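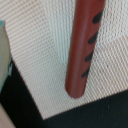 **Troltora Learning Centre — Resources and Stores Team**

**Lining for the small items drawer**

Our reddish-brown rod with the dark oval markings rolls whenever the drawer is opened. Would a textured mat be sufficient, or are dividers required?

*Oğuzhan Saraç, 24 Jan 2018*

**Qiuyue Feng**

A textured mat is normally adequate for drawers up to 40 cm wide. Cut it 3 mm short on each side. 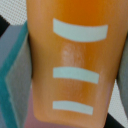
Smooth, rounded plastic items should be stored on their sides and across the drawer — dividers are advised where the contents weigh over 500 g.

**Toprak Stores**

We use dividers.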